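Section 7: Showing the folding task by hand

I wrote this part of the Kernero guide after I'd folded the same orange knit more times than I care to admit, so bear with me if I get fussy. You'll need a gripper for each hand, a sweater, and a bed or some other soft, wide surface. Patterned bedding is fine, we use it all the time at Hornorgate!

1. Switch on both grippers and start a new session in Ceravance. Leave the jaws open until the session name shows up on your screen.

2. Bring one gripper in from the side and rest its tip on a corner of the garment. Keep the other one open over the lower part. Go slow here (slower than feels natural), and try not to drag the cloth.
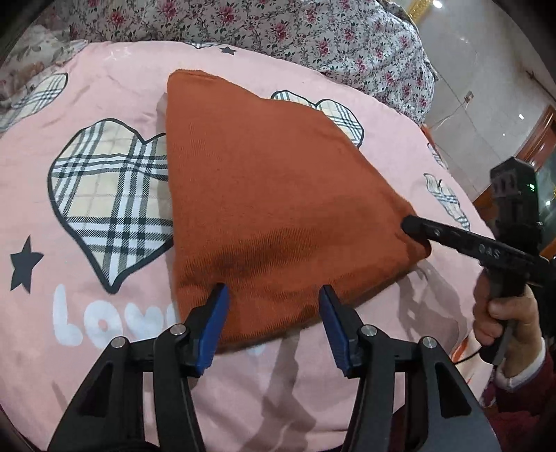

3. Spread the sweater out and find the ribbed band. Turn the lower half up so the band crosses the body, then let go with both hands and wait a beat before your next move.

Note: I keep each demo under 100 seconds. If you fluff a fold, just fix it and carry on. The robot needs to see fixes too.
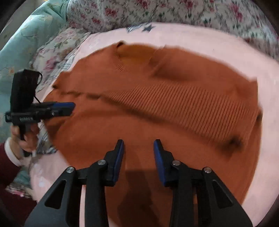

Lower half turned, ribbed band across the middle. Side gripper in the left hand.

4. Fold again until you have a bundle you like. Come at the edge of the cloth with the jaws apart, close them gently, lift, and set it down.

Caution: watch your cable! Mine has caught under a sleeve more than once, and a hard tug can pull the plug halfway out.
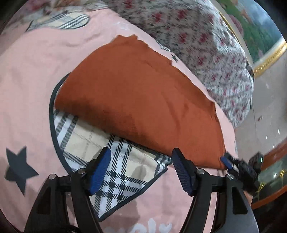 Jaws apart at the edge of the orange cloth.

5. Stop the session, shake the sweater out, and go again from step 1. Our first set in June had nearly 500 demos in it, but you can start training with 100 and see how it does.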